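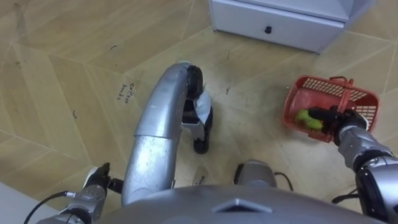 ruairi_yule replied:
No, I don't think they can yet, and I've been hearing "two more years" for a long time. Picking something up off the floor is one chore out of maybe fifty in a normal day. Call me when it can change a fitted sheet.

pelten_shopfloor replied:
Depends what you mean by "can." We have a fixed arm at work that loads the same tray all shift and it's fine. It's bolted down and the tray is always in the same spot. A bedroom is a lot harder than that. The bed isn't made the same way twice.

Adel El-Sayed replied:
I'd split it into three questions. Can it hold the thing, can it get the thing from one place to another, and can it do both without a person watching. My guess is the first is mostly solved for stuff with a handle. The second is getting there. The third is nowhere close, at least for anything with legs.

Legs and a load together is the part I watch for. A basket is about the simplest load you can give it, one handle and open on top. Same machine, different view:
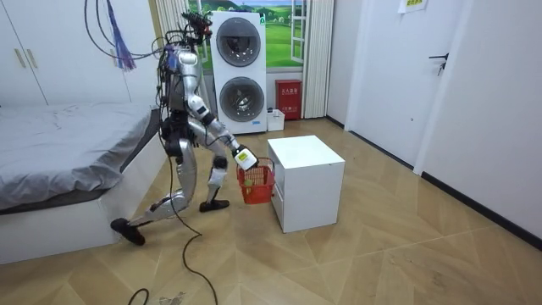
Mid-step, basket held by the handle, white cabinet just ahead.

lomley74 replied:
Why legs at all? It's a flat floor. Put it on wheels and you get rid of half the problem. Our stock cart at the warehouse does 740 trips a month on wheels and the only thing that ever stops it is shrink wrap on the floor.

Adel El-Sayed replied:
Stairs. Door sills. Toys. I live in a split-level, so a wheeled one would be stuck in the kitchen.

lomley74 replied:
Then buy 2 wheeled ones. I'd bet that's still cheaper.

dunbar_k replied:
I clean vacation rentals for a living so I'll give you the view from that side. A turnover on a one-bedroom takes me some 20 minutes if the guests were decent. Strip the bed, start the wash, wipe down, floors, trash, check the drawers. Carrying things from room to room is the smallest part of it. What eats time is deciding. Is this towel dirty or just damp? Did the guest leave this behind or is it garbage? I'd take a machine that carries the laundry down for me, but I'd still be doing the job.

ruairi_yule replied:
This is what I was getting at. Moving the basket isn't the chore.

pelten_shopfloor replied:
Disagree a little. On our floor, moving the basket is the chore. I once kept a tally for a week and walked parts bins between benches 204 times. No deciding at all, just walking. If something could do that at half my speed I would hand it over tomorrow. It doesn't have to be good at sheets.

dunbar_k replied:
Fair. Different work.

illberg_home replied:
Question for Adel. Do you care about the cables? I keep seeing a bundle going up to the ceiling on the walking ones. For me that's the line. I'm not counting it as a household machine until it can go through a door by itself.

Adel El-Sayed replied:
I care, but less than you do. Every machine in our shop had a cord and a hoist on it before it went out on the floor. I'd judge the hand and the feet first and the power later. You can see the cables better in this one: 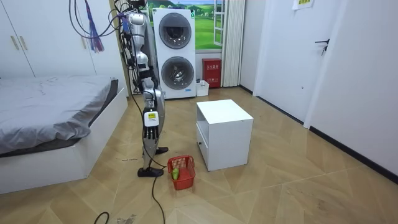

Basket on the floor by the cabinet, arm down, cables overhead.

illberg_home replied:
OK, but a cord on a drill press isn't in anybody's way. One trailing over a bedroom floor is a trip hazard, and my mother is 81.

lomley74 replied:
Wheels and a battery. I'll keep saying it.

ruairi_yule replied:
I'll go this far: it's further along than I thought it was last October. Still wouldn't pay for one. If anyone has seen one fold a towel and put it away in a closed cabinet, post it and I'll look.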